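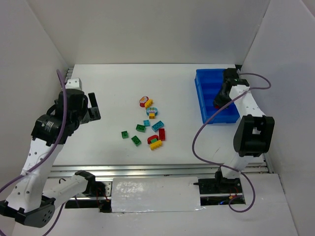
Sorting toy bricks goes faster on a clear, flat, light-colored surface than it does on a rug. Small pieces vanish into carpet, and a patterned tablecloth is almost as bad. On a white tabletop, red, yellow, green and blue-teal bricks all show up at once, and a divided bin set toward the back corner leaves the middle open for the pile. Raised sides help too, and a large shallow tray will do if your table has none.

Work in small batches. Tip out a couple of handfuls, sort those, then tip out more. If you empty the whole tub at the start you will spend most of your time digging, and the job will still be on the table at supper.

Color or shape?

For young children, sort by color. They can do it themselves and they can put things back the same way. Older kids who build from instructions usually want the bricks sorted by size and shape, with color left mixed. A yellow piece is easy to spot among green ones, but a short piece at the bottom of a bin of long ones in the same yellow is not.

If you have only a few hundred bricks, pick one system and stop there. Sorting by both takes far more compartments than most people have room for.

Choosing a bin

Narrow compartments are good for keeping groups apart but hard on big hands. Before you buy, put your hand in and see whether you can pick up something from the bottom. If you can't, use that bin for long, thin pieces or for flat ones that can stand on edge.

I have used a Sorkenier divided bin for years and it has held up well. The Tirkico trays are cheaper, but the dividers lift out when you don't want them to. A utensil tray from the kitchen drawer works fine for a small set.

Don't fill any compartment to the top. Leave a finger's width, or bricks will hop over into the next section when the bin is carried.

Washing

Wash the bricks before sorting if they came from a yard sale or have been in the basement. Put them in a mesh bag, swish them in lukewarm water with a little dish soap, and rinse twice. Skip the dishwasher, as the heat can warp them. Anything with a battery or a sticker gets wiped by hand.

Spread the bricks on a towel with the hollow side down and leave them overnight. In February, when our house is damp, I allow 48 hours. Bricks put away wet will smell.

Keeping it sorted

Keep one open box for strays and empty it into the bin when it gets full. Young-sook Yoon wrote in to suggest a flat sheet under the play area, gathered up by the corners at bedtime. I tried it and it saves a lot of crawling.

Put cracked bricks in the trash. Chewed ones can stay if they still snap together and have no sharp edges.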